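2021-06-30, shop notebook, window line

Casement job for Uvard, second batch. Frames are glued up and out of the clamps. Sashes still short of the bottom rails for the wide units. Karla Ponce has the cut list; revised copy is pinned over the chop saw. The one dated March is void, throw it out if you find it.

Moisture readings on the pine blanks before machining. Pin meter, two readings per blank, one near each end. The stack by the loading door reads higher than the stack on the inside wall. I moved the outer stack in and restickered it with the same spacing as the other. No machining from that stack until it matches. Gholamreza says it can go through the planer now and settle afterward. I disagree; we lost sash stiles to bow that way on the first batch and had to recut.

Mortise and tenon fit. Tenons off the Vanags shaper are coming out tight at the shoulder end and slack at the tip, so the taper is in the fence, not the cutter. Shimmed the outfeed side with one strip of brass stock and ran test pieces in scrap. Fit is now even, hand pressure to close, no mallet. Left the shim in and wrote on the fence in pencil. Leobardo, please do not take it out when you change over to the glazing bead profile. If you have to, mark which side it came from.

Sash height on the tall units is 664 over the rails, measured at both stiles. Drawing has it right. The story stick did not, it was carrying the old rebate depth. New stick cut from maple offcut, old one sawn in half.

Hinges. Three per sash on the tall units, two on the rest. Screws for the top hinge go into end grain on the rail side if the jig is set from the wrong edge, which is how Fulgencio found them on the sample sash. Set the jig from the outer face of the stile. Pilot holes by drill, last turns by hand. Driver clutch is stripping the softer screw heads even on the low setting.
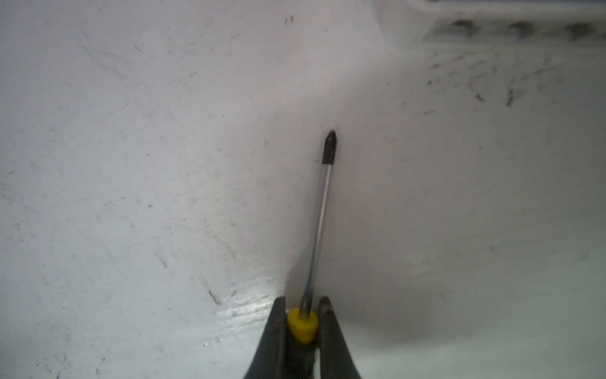
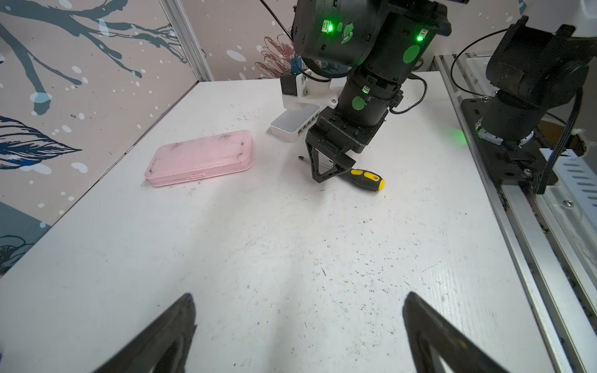
Finish schedule. First coat of the Cludier primer went on the frames by brush, end grain done twice. Coverage was poor where the resin had bled at knots. Those spots get scraped, wiped with solvent and sealed with knotting before the second coat. Sanded between coats with a worn sheet, by hand, edges only touched lightly. Arrises need to be eased before primer on the next lot. On this lot several were left sharp and the paint has pulled thin along the line. I eased and reprimed what I could reach, the inside of the glazing rebates will have to stay as it is.

Left one primed offcut on the outside rack, face up, bottom edge bare, to see how fast the water gets behind the film. Check in a week, do not bring it in.

Seals. The Floltow gasket arrived in coils and has taken a set. Cut lengths laid out flat on the upper shelf overnight, corners to be mitered, no stretching when it goes in the groove. On the sample sash it was pulled tight to save material and it has already drawn back from the corner. Groove depth on the frames is correct. On two sashes it is shallow at the start of the cut where the stock lifted on entry. Yatziri is cleaning those out with a chisel and wants a featherboard on the infeed before any more are run. Agreed. There is one under the bench that needs a new slot.

Glazing. Units are due from the supplier next week. Setting blocks cut, 80 long, a few spares. Check each rebate for glue squeeze-out before blocks go in. I found hard beads in the lower corners of more than 3 sashes and stopped looking, so all of them need to be gone over.

Squareness. Diagonals on the frames are within tolerance except one, marked with tape on the head. It was glued against a clamp that had slipped. The corner is not at 90 and it will not pull in. Options are to plane the sash to suit or to remake the frame. I would remake it. The customer will see the reveal next to the other windows on that wall, and the stock is there.

To do:
Recut bottom rails once Karla has confirmed widths
New slot in featherboard
Knotting, second primer coat
Glue beads out of all rebates
Ask Leobardo about the cutter for the drip groove, the radius on the last sill looked too small and water was hanging on it

Extractor bag is full again. Dust on the fresh primer came from there, from the look of it. Empty before the next coat.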